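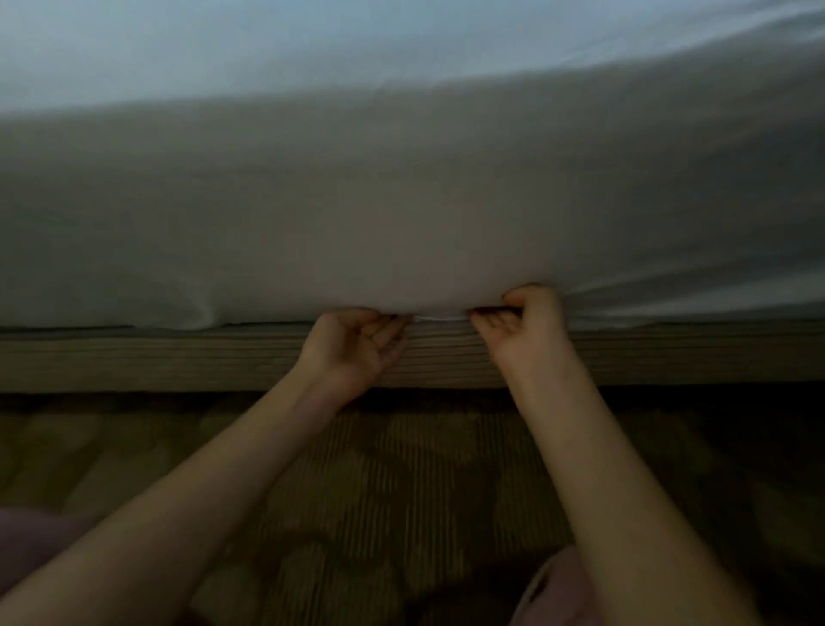

## Atley bed-making cell: fitting a new sheet

Stop the arm and park it before you touch the bed. Fit the sheet by hand, one side at a time. Hook your fingers over the hem and work it down over the mattress border to the wooden rail. Pull the side panel flat - the arm may grip a deep fold by mistake.

**Care**

- Wipe the gripper pads after every 80 cycles.
- Check the 2 wrist bolts when you change pads.
- Replacement pads: part 766, from the Veltevthorpe store.
- Arm reach: up to 1,780 mm from the base.

Run one slow cycle before going back to full speed. For repairs, ask Helju Rebane at Kurkureo.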